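Search reviews
Search
Menu closed

Garovcombe Two-Finger Gripper Pack for the Trilside Simulator: Review

Reviewed by Nneka Ekpo
December 25, 2021
Shares 54 | Comments 10

Garovcombe sells its gripper pack as an add-on for the Trilside simulator. You get two parallel grippers, a narrow one and a wide one, plus a wrist camera model and a small set of kitchen scenes to try them in. I bought the pack to decide which finger shape to order for a real arm later on. I compared it with the Pretier gripper that I have been using in the same simulator for most of the year.

Installation was simple. The files unpack into the Trilside library folder and the grippers show up in the tool list after a restart. The wrist camera has to be attached by hand, and the manual gets the parent link wrong. It says to attach the camera to the flange. It should go on the palm, or the view stays put when you rotate the tool. Xóchitl Zepeda pointed this out in the support forum and her fix worked for me.

I ran both Garovcombe grippers and the Pretier through the same job, which was picking up plastic-style cups from a counter and carrying them over to another spot. Each gripper got 40 attempts with the cups placed at random, some upright and some on their sides. I used the same controller settings for all three and did not tune anything between runs.

The wide gripper was the best of the three on cups. Its fingers are blocky and the inside faces are flat, and I expected them to slide on a tapered shape. They slid less than the Pretier fingers did, which are rounded at the ends and touch the cup along a thin line. When the Garovcombe fingers close low on the cup, near the base, the grip is steady enough to swing the arm at full speed. Closing near the rim is less reliable, and a few of my drops started there.

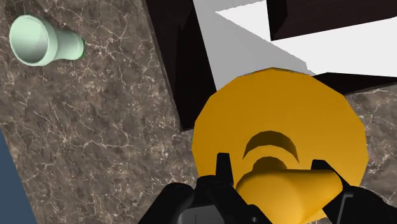
The narrow gripper is a different tool and I would not use it for this. It is fine on handles, spoons and the edges of boxes. On a cup it has to be lined up almost perfectly, and my controller is not that good. If most of what you pick up is thin or flat, ignore my cup results and try it.

The wrist camera is useful but it has limits. Mounted on the palm, it gives a clear view of the fingers and of whatever is between them. Once something large is in the grip, though, a good part of the view is taken up by that object and you can't see much of what you are about to put it down on. I ended up adding the simulator's own fixed side camera for the last part of each move. With the two together, placing got much easier. The Pretier has the same problem and its camera sits closer in, so it is a little worse.

Image quality is good for a simulated camera. Stone counter textures come out sharp, and they were hard on my object detector, which had been trained on plain tabletops. It kept finding small objects in the marble veins. That is my detector's fault and I mention it only because the included scenes all use busy surfaces. You can swap the counter material in the scene file.

The meshes are fairly low in detail. Round things look many-sided up close, and the collision shapes are simpler still. Grasps can catch on a corner that a real cup would not have. I saw this most when a cup turned slightly in the fingers and then stopped at an angle. Raising the contact resolution helped, and slowed the simulation enough that I put it back.

Controller support is where the Pretier still wins. It works with the Kulkarni force controller with no extra setup, so you can set a closing force and leave it. The Garovcombe grippers take a position command only. You tell the fingers how far to close, and if you guess too tight the cup jitters or pops out. Up to 10 of my failed grasps with the wide gripper came from that alone. The product page says force control is planned for January.

If you already own the Pretier and are happy with it, I would wait for that update. If you are starting from nothing and mainly want to pick up cups, bowls and similar shapes, get the Garovcombe pack and use the wide gripper. I have ordered the wide fingers for the real arm and will post results in the comments once they are mounted.

Show all 10 comments
Share this review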